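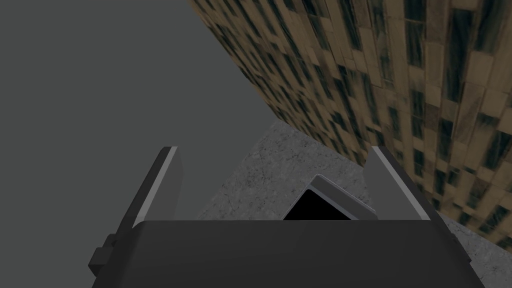 두 손가락이 달린 짙은 회색 그리퍼. 컴퓨터 렌더링

읽는 시간 6분 · 공유 985

메뉴판이 얇은 식당에 대하여

지난 8월, 더위에 지친 저녁에 트란다리라는 작은 식당에 갔다가 메뉴판을 받아 들고 잠시 뒷장을 찾았다. 뒷장이 없었다. 앞장에 적힌 요리 여섯 가지가 전부였고, 그나마 하나에는 연필로 줄이 그어져 있었다. 같이 간 친구는 조금 실망한 얼굴이었는데 나는 속으로 무척 반가웠다. 오래전부터 나는 메뉴가 많은 식당보다 적은 식당을 믿는 편이고, 이 이야기를 꺼내면 늘 말이 길어져서 가족들은 슬쩍 자리를 뜨곤 한다. 그러니 글로 쓰는 수밖에.

물론 나도 두꺼운 메뉴판을 좋아하던 시절이 있었다. 어릴 때 부모님과 가던 타카기라는 경양식집은 메뉴판이 앨범처럼 묵직했고, 비닐 속지를 한 장씩 넘기면 돈가스에서 냉면으로, 냉면에서 파르페로 이어졌다. 고르는 동안이 먹는 동안보다 즐거웠던 것 같기도 하다. 그 집 냉면이 맛있었느냐고 물으면, 글쎄, 기억나는 건 얼음뿐이다.

어른이 되어 주방 사정을 조금 주워듣고 나니 메뉴판이 달리 보이기 시작했다. 요리가 하나 늘면 재료도 늘고, 냉장고 칸도 늘고, 손질해 두었다가 끝내 쓰지 못하는 것도 는다. 손님이 하루에 한 명 찾을까 말까 한 요리를 위해 누군가는 아침마다 허브를 씻고 소스를 데운다. 그러다 지치면 얼려 둔다. 얼린 것을 나무라려는 게 아니다. 우리 집 냉동실에도 만두가 두 봉지 있고 나는 그 만두를 사랑한다. 다만 밖에서 밥값을 치를 때는 그날 누가 마음을 쓴 음식을 먹고 싶다는 욕심이 있다.

트란다리의 주인 요코야마 신지 씨는 줄이 그어진 요리가 무엇이냐고 묻자 가지 요리라고 했다. 오늘 들어온 가지가 마음에 들지 않아서 뺐단다. 그러면서 미안하다고 두 번이나 고개를 숙이는데, 나는 그 순간 이 집 단골이 되기로 마음먹었다. 가지가 빠진 자리에서 나는 토마토와 흰콩을 뭉근하게 끓인 것을 먹었고, 빵을 두 번 더 청했고, 국물을 닦아 먹다가 친구에게 핀잔을 들었다.

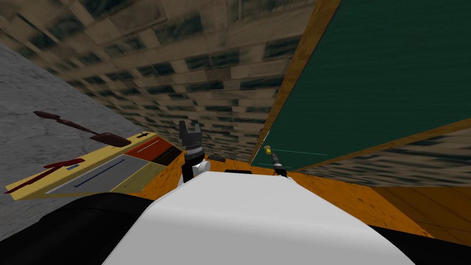

그런데 메뉴를 줄이자는 말이 꼭 옳기만 한 것은 아니어서, 반대편 이야기도 해 두어야 공평할 것 같다. 우리 동네 굴레티는 파스타만 스무 가지가 넘는 집인데, 점심마다 줄이 길다. 일행 가운데 한 사람은 매운 것을 못 먹고, 한 사람은 고기를 안 먹고, 아이는 하얀 크림소스가 아니면 입을 꾹 다문다. 이런 식구가 한 상에 둘러앉으려면 선택지가 넉넉해야 한다. 얇은 메뉴판은 까다로운 사람에게 조금 차갑게 느껴질 수 있다. 나의 오랜 글벗 시마다 아오이 씨도 바로 그 점을 들어 내게 긴 편지를 보내왔다. 견과류를 먹지 못하는 그는 여섯 가지 요리 중 네 가지에 호두가 들어간 집에서 결국 감자만 먹고 나왔다고 한다. 읽으면서 많이 뜨끔했다.

그래서 내 생각도 전보다는 무뎌졌다. 가짓수를 줄이더라도 그 안에 서로 다른 사람이 앉을 자리를 남겨 두면 좋겠다. 고기 없는 요리 하나, 맵지 않은 요리 하나, 배가 많이 고픈 사람을 위한 든든한 요리 하나. 그리고 묻는 손님에게 이것은 빼 드릴 수 있고 저것은 어렵다고 편하게 말해 주는 사람이 있으면 더 바랄 게 없다. 키보메티라는 찻집 겸 밥집이 그걸 참 잘한다. 메뉴는 짧은데 대답은 길다. 콩국이 부담스러우면 반만 담아 드릴까요, 하고 먼저 물어봐 주는 집이다.

계절 이야기도 빠뜨릴 수 없다. 메뉴판이 짧으면 바꾸기가 쉽다. 종이 한 장을 새로 적으면 되니 여름에는 오이와 옥수수가, 찬바람이 불면 무와 버섯이 제때 올라온다. 두꺼운 메뉴판은 한번 인쇄하면 아까워서라도 몇 해를 쓰게 되고, 그러면 한겨울에도 수박주스가 있다고 적혀 있다. 시켜 보면 없다고 한다. 나는 그런 대답을 들을 때마다 괜히 내가 미안해져서 보리차를 마신다.

며칠 전 트란다리에 다시 갔더니 가지가 돌아와 있었다. 껍질을 태워 벗기고 된장을 조금 섞은 양념을 얹었는데, 친구는 한 접시를 다 비우고 나서 뒷장이 없어도 괜찮은 집이라고 인정했다. 다음에는 시마다 씨를 데려가 볼 생각이다. 호두가 들어가는지는 미리 전화로 물어보기로 했다.

조회 1,201 · 댓글 2
문의는 편집부로 · 무단 전재 금지 · 맨 위로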